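How to Prepare a Small Counter Before You Cook

Posted in Kitchen, by Perrine Carré

My kitchen in Cullon has one short counter, and for a long time I cooked with things piled one on the other. Now I prepare the counter first and it takes me 4 minutes. I explain my way, you can change it for your own kitchen.

What you need

A cutting board
A light tray with a rim
One deep plate and one or two bowls
A damp cloth and a dry cloth

Step 1. Take everything off

Put all the things on the table or on a chair. Wipe the counter with the damp cloth, then with the dry one. If your counter is speckled like mine, pass your hand over it also, the crumbs are hard to see on this kind of surface.

Step 2. Put the board on the side of your knife hand

I am left-handed, so my board goes to the left. Let it lie flat and check that it does not move when you press on a corner. A thin wet cloth under it helps if it slides.

Step 3. Place the tray at the back

The tray is for what is already cut or washed. Keep it empty until you start. I push it toward the curtain but I leave a little space, so the fabric does not touch the food.

Step 4. Plate in front, bowl behind the board

The deep plate stays close to you, in front of the tray. The bowl is for peels, and you can reach it over the board without crossing your arms.
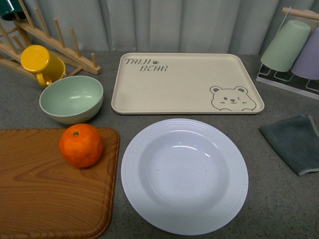

Step 5. Bring the food last

Take only what you will cut first. For a fruit salad I begin with the citrus, and the soft fruits wait in the refrigerator.

When the peel bowl is half full, empty it. My neighbor Yannick Roussel waits until the end and then he has peels on the floor too.

Cleaning after

Wash the board by hand and dry it standing up. Do not leave it in the sink overnight, the wood can open.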